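Our project began in February, when Mohit Solanki and I were walking home through Briltdale and got to talking about plaid — why one checked cloth looks calm and another fairly shouts at you from across the street. By the time we reached the corner we had our topic, and our teacher kindly gave us 4 weeks to see where it led.
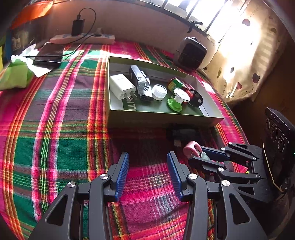
Weavers make a check by crossing one set of colored stripes with another, and where two colors meet the eye blends them into a third. Quiet checks keep to two or three close shades. A bedspread in magenta, green, orange, yellow and purple works the other way, and we grew very fond of that kind. Derek Cheetham let us try a small sample on his table loom, 300 threads wide, and was wonderfully patient with our knots!

Related reports
Natural Dyes from the Kitchen
A Visit to the Faslow Mill
How Felt Is Made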